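Home | News | Residents | Developments | Archive | Contact

Co-living comes to the Kurnano building, with a brochure to match

22 June 2019
By the newsletter editor

The plans for the old Kurnano offices are finally on display, and anyone who has been wondering what "a vertical neighbourhood" means can now go and find out. It means 549 studio flats, on top of one another, with a shared kitchen on every second floor.

The developer is Welter, and the interiors are by Xie, a design practice that also worked on the lobby at Misora across the river. If you have been to Misora you will know what to expect. There is a long table made to look old. There are pot plants hanging from a metal grid, a wall of books sorted by colour, and a great many lamps. It looks good, I will give them that. I have walked past it most evenings for a year and I have yet to see more than a handful of people sitting in it.

The brochure for Kurnano runs on the same lines. Residents will "live small and share big". The private part is a room with a fold-down bed, a shower, two cupboards and a hob with two rings. The sharing part is a lounge, a cinema room, a workshop, a roof terrace and what is called a focus library. Rent starts at 1,299 a month, bills included, and the word "starts" is doing a good deal of work there. The woman on the front desk at the exhibition could not tell me how many of the flats would be let at that price. She thought it would be the ones facing the car park.

My main doubt is about the sums. Shared rooms are used to excuse the size of the private ones, and that only holds up if the shared rooms are big enough for everyone who has been promised them. The lounge on the drawings has seats for a few dozen people. The cinema room has fewer. Nobody expects the whole building to turn up at once, but on a wet evening in December a fair number of tenants will want to be somewhere other than the end of their own bed, and I would like to know where they are meant to go. The answer I was given was that an app will take care of it. You book your slot.

Booking a slot to sit down in your own home strikes me as an odd thing to pay extra for.

Then there is the matter of what happens to these rooms after the first couple of years. Welter says the shared floors are "protected for the community", and I asked where that was written down. It is not in the planning papers that I could find. It is in the brochure, which also has a small line on the back page saying that layouts and services may change. The gym at an earlier Welter scheme is now let to an outside firm and tenants pay to use it like anyone else. I don't say that will happen here - only that there seems to be nothing to stop it.

Some of it deserves a kinder word. Keeping the old building is far better than knocking it down, and the big windows on the street side are being repaired and kept. The stairs have been moved to where people might use them. The workshop, on the ground floor behind the bike store, is the one shared room that looks as though somebody asked what a tenant could want to do in it. It has proper benches, good light and a door that shuts, and it will be open to people from the surrounding streets as well. I hope that last promise survives the first noise complaint.

The roof terrace I am less sure about. The drawings show it full of people in shirt sleeves at sunset. Anyone who has stood on top of a building in this part of town knows about the wind, and there is no screen shown on the plans, just a glass rail and some tall grasses in tubs. The grasses will not enjoy it either.

Comments can be left on the cards at the exhibition or sent in through the planning pages. If you do write, ask about the shared rooms: how large, how many hours a day, and for how long they are guaranteed. A general remark that you like or dislike the look of the place will be counted as "feedback" and filed.
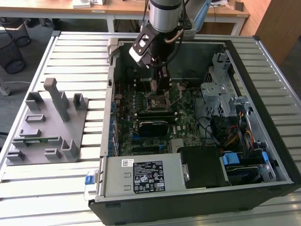 Bench work: a desktop tower on its side with the panel off.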